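Birutė Mockus and the barley of the old kitchens

Birutė Mockus cooks from books which most people only open with gloves. Her kitchen in Clisby is small, with one window over the sink and a shelf of clay pots that she bought from a potter in the next village. When I visited her she had already put barley to soak the evening before, and a pot of it was standing on the low flame.

I asked her first how she came to medieval food. "By my grandmother's soup," she said. "She made a barley soup with dried peas, and she always added a little vinegar at the end. Later I read a recipe in an old household book, and there was the same vinegar, at the same moment. I had to sit down."

The book is a manuscript from Brinach, written by several hands over a long time. It has 242 leaves, and the recipes stand between remedies for cough and instructions for washing wool. Mockus worked on it for 11 years. In that time she made a card for each line that concerns food, and the cards came to 2,316. She keeps them in shoe boxes, sorted by the main ingredient. Barley alone fills one box and a part of another.

"The writers did not give quantities," she told me. "They write 'take enough barley', or 'let it boil as long as you need to walk to the mill and back'. I do not know where the mill was. So I cook it, and I taste, and I cook it again."

The dish on the stove was a frumenty, a thick porridge. Most of the recipes which have come to us use wheat for it and serve it with venison. The Brinach version uses barley and almond milk, and it was meant for the fasting days, when meat, eggs and ordinary milk were not permitted. Mockus makes the almond milk herself. She grinds the almonds in a mortar with a spoon of cold water, so that they do not become oily, then pours warm water over them and presses everything through a cloth.

"You can buy almond milk in a carton," she said, "but it is thin, and often it is sweet. For this dish it must be like cream. One part almonds and 3 parts water, not more."

She colors the porridge with saffron, which she crushes with a little salt and leaves in a cup of hot almond milk until the barley is soft. It goes in at the end. The first time she made the dish she put it in at the beginning, as the text seems to say, and the color became dull. She believes now that the copyist changed the order of two lines. 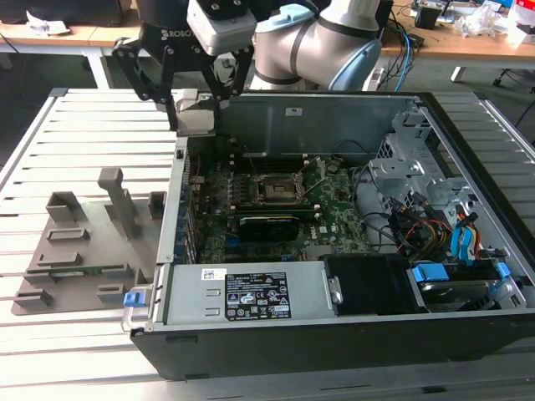

Which barley should a home cook buy for this dish?

"Hulled barley, if you can find it," Mockus said. "It still has the bran and it stays a little firm. Pearl barley is also possible. Then you shorten the cooking and you use less liquid, or you will have glue."

She gave me a bowl. I had expected something bland, and it was not so. The almonds were clear in the taste, the saffron came later, and there was a small sharpness that I could not name. It was verjuice, the juice of unripe grapes. Mockus makes it every August from the vine of a neighbor and freezes it in small portions. In winter, when it is finished, she uses cider vinegar with some water.

We spoke then about what is authentic, a word that she does not like very much. Her stove is electric, and her almonds come in a bag from the supermarket. "I cannot cook with the fire of that time, and my barley is another barley," she said. "I can follow the order of the work, and I can leave out what they did not have. Then I see what comes. Sometimes it is terrible. There is a tart with eel and dates that I made two times, and my husband asked me not to make it a third time."

Sugar is a question to which she often returns. In the fasting recipes of the manuscript it is used as a spice, in a pinch, together with ginger and salt. Modern versions of frumenty usually take much more and serve it as a dessert. She serves hers before the fish, in shallow bowls, and her guests are sometimes confused.

At present she prepares a small book with thirty of the recipes, each with the old text on the left page and her own version on the right. The chapter on barley is ready. The chapter on sauces is not, and she spoke about it with a sigh. There is a green sauce with parsley, mint and soaked bread that has four versions in the manuscript, and all four contradict each other about the garlic.

Before I left she wrote down for me the proportions for the frumenty. One cup of hulled barley, soaked overnight. Four cups of water for the first boiling, then two cups of thick almond milk, added slowly while stirring. A pinch of saffron, half a teaspoon of salt, a pinch of sugar and a spoon of verjuice. It must rest under a lid for ten minutes, and the next day it can be warmed again with a little more almond milk.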